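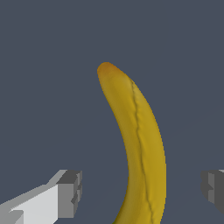
4.2 抓取位姿规划与夹爪控制

在仿真里反复折腾之后，我们把规划模块 Idik 拆成了两层：上层给出候选位姿，下层只管接近与闭合。香蕉这类弯曲细长的物体，说起来简单，做起来却颇费心思，两指应分居果身两侧，并在闭合之前各自留出间隙，接触判断才有余地。上层每次采样 385 个候选，去掉逆运动学无解与自碰撞者，再按果身局部曲率排序，取前 17 个交给下层逐一试算。

提起阶段改用关节阻抗控制，目标轨迹由样条插值得到。果身悬空之后重心偏在夹持点一侧，腕部力矩的补偿项因此单独列出，不与接近阶段共用参数。 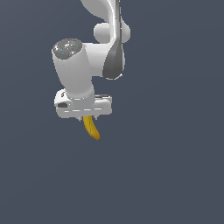

图 5　仿真中机械臂夹持香蕉，果身悬于夹爪下方。

Inese Pētersons 在审读初稿时提出，补偿项若只依赖名义质量，换一种物体便要重新标定，不如在线估计。这个意见我们十分感激，也照着做了：估计器以 700 步为一个窗口，用最小二乘更新质量与重心，其余部分沿用九月版本的代码。

感知一侧的做法比较朴素。我们在 Listico 中同时渲染近处与远处两类视角，前者用来修正指尖与果身的相对位置，后者用来核对整臂构型。

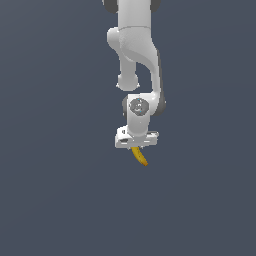

Kılıçarslan 则认为，远处视角中夹爪手指多被外壳遮住，核对构型时应当以关节编码值为主，图像残差只作辅助。我们采纳了这一建议，把图像残差的权重调低，并在 2,000 个随机初始构型上重新运行了全部流程，各项设置列于附录 B。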